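Fadby Kitchen Towels, Set of Two: Review After One Summer
Sep 24, 2024
By Intan Sutanto

I have been using the Fadby kitchen towels for 161 days, and I think this is long enough to write something fair. When I was looking for a review before buying, I found mostly texts by people who opened the package the same morning. A towel is always nice on the first morning. I wanted to know what it is like after many washes, so I will try to write about this.

First, what you get. It is a set of two towels, half linen and half cotton, with a hanging loop on one short side. You can choose plain gray, plain white, or a black and white pattern. I bought one set in the pattern and later one set in gray, both from the Sugiyama store near the station, where the set costs 3,736 yen. For kitchen towels it is a lot of money. My mother would not believe this price, and I did not tell her.

Before this I used the cotton towels that come in a big pack from the supermarket. They are not bad towels. Their problem is lint. When I dried a wine glass, I had to hold it against the window and pick off the little white threads, and with black bowls it was worse. This was the main reason I wanted linen in the fabric. Pure linen I had tried already, one from Gistia, and it was beautiful but it felt like drying dishes with a paper bag for the first months. So half and half seemed to me a reasonable idea.

Out of the package the Fadby towel does not dry well. Please do not be disappointed by this. The water goes from one side of the plate to the other and stays there. The label says to wash it before use, but it does not say how many times. With mine it took four washes until it began to take the water properly, and it was still getting better after that. I wash at 60 degrees, with normal powder and without softener. Softener makes any towel worse at its job, and I wish the label would say so in bigger letters.

Now, in September, I am very satisfied with how they dry. One towel is enough for the dinner dishes of two people, including one pan. After this it is damp but not dripping, and if I hang it by the loop it is dry again before breakfast. In July, when the air in my kitchen was like soup, it took longer, until lunch sometimes, and one time it had a smell. My supermarket towels had this smell almost every day in July, so I do not complain too much.
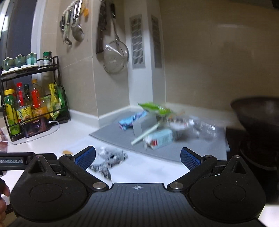
Black and white pattern against a white countertop.

About the colors I must be more critical. The black of the pattern was very strong when I bought it, and after the summer it is more like dark gray. It did not color the other laundry, I was careful and washed it alone the first time, and the water was only a little bit gray. But if you want a black that stays black, I don't think you will be happy at 60 degrees. At 40 it would probably last longer. I prefer a clean towel to a black towel, so I continue with 60. The gray set looks the same as on the first day, as far as I can see. The plain white I did not buy, because I cook with turmeric.

Stains are easier to forgive on the pattern. I have soy sauce on one of them, near the corner, and I need to search for it. On the gray one there is a spot of oil that I see every time I enter the kitchen.

The size also changed. The label promises 50 by 70 centimeters. After washing, my towels are shorter by almost three centimeters on the long side, and the short side is nearly the same. It makes them slightly crooked when you fold them. I do not iron kitchen towels, so I do not care, but I have a friend, Reiko Arai, who irons everything including her pillowcases, and she returned her set for this reason. The store accepted it without discussion, although it was already washed, and I want to mention this because it was kind of them.

The loop is my biggest complaint. It is made from a thin cotton tape and it is sewn only into the hem, with one line of thread. On one of my four towels it came out on one side in the second month. I sewed it back by hand in a few minutes and it has been fine, but for this price I should not need a needle. Cillham makes a towel in a similar fabric with a loop that goes through the whole corner, and nobody could pull that out. It is thinner, though, and I did not like it for pans.

I also use the Fadby towels for things they are not sold for. They are good under bread dough, with a bit of flour, and the dough does not stick like it does to fluffy cotton. I put one under the cutting board so it does not slide. For washing salad I wrap the leaves in the towel and shake it on the balcony, and the neighbors are used to it by now. I would not use them for hot oven dishes. They are too thin when folded once, and when folded twice they are clumsy to hold.

Would I buy them again? The gray, yes, and I will probably take another set when the price is lower at the end of the year. The black and white I like to look at more, but I would first ask at the store if the dye has been changed. If you have a dryer, I cannot tell you anything, I only have a line on the balcony.

Good: no lint on glasses, dries quickly on the loop, gets softer with each wash.

Less good: expensive, black fades at 60 degrees, shrinks on the long side, weak loop.

My score is 7 out of 10. With a better loop I would give one point more.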